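**Thread: Where does everything on your kitchen table actually live?**

**marmalade_dept**
We bought the big white table (the Skostinel) in July, on the theory that a large clear surface would make us calmer people. It has made us people who own a large shelf at knee-to-waist height. Everything that enters the house lands on it and takes up residence. How do the rest of you keep yours clear? Please don't say "discipline".

**Fumow**
Discipline.

**marmalade_dept**
Thank you, Fumow.

**tin_of_buttons**
Get a smaller table. We went from 1125 mm wide to 988 mm and the clutter shrank to fit. It's like a goldfish, only backwards.

**grillpan_geoff**
The goldfish thing is a myth, and so is the smaller table. We had a tiny fold-down one in the old flat and simply piled things higher. What works is a tray. Whatever doesn't fit on the tray by bedtime gets put away.

**tin_of_buttons**
And where does the tray go?

**grillpan_geoff**
On the table.

**tin_of_buttons**
I rest my case. On the table, presumably.

**Barros**
Trays are just clutter with a border. I do a sweep every evening at 9, bathroom things in one hand and kitchen things in the other. It takes 4 minutes. Anything that belongs to neither room is the real problem, and in my house that's mostly batteries and one glove.

**marmalade_dept**
The evening sweep appeals, though my trouble is mornings. I clear the thing at night, go to bed smug, and by breakfast it has grown a fresh crop with no common theme whatever. Toast I can defend. Bread that hasn't become toast yet, fair enough, it's in the queue. But then you get an empty bowl, a lime, a pen, a little block of wood and a tube of L'Oréal Men Expert face wash standing on its cap like it's waiting to be served.
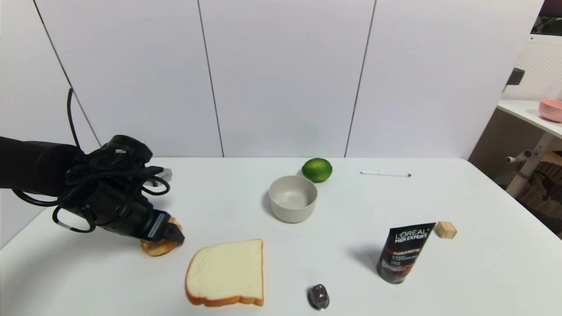 The lime is the one that bothers me. We don't cook anything with lime. I've started putting it back in the fridge each night and it keeps returning, so either someone here has plans for it or it's a very committed lime.

**grillpan_geoff**
Put the lime in the bowl. Instantly it's a fruit bowl and you have a tidy kitchen.

**Barros**
That's cheating.

**grillpan_geoff**
It's interior design.

**ladle_and_co**
Sorry, page 23 of the Ferkar storage booklet says precisely this, that a loose object is mess and an object in a dish is display. I've been living by it for years. My keys are on display. So is a parking fine.

**Fumow**
Face wash goes in the bathroom. I don't see why this needs a thread.

**marmalade_dept**
It has a home in the bathroom, Fumow. It has chosen to travel.

**tin_of_buttons**
Still say smaller table.

**marmalade_dept**
Going with Geoff on the bowl and Barros on the sweep, moved to before breakfast. The block of wood I'm leaving where it is until somebody claims it.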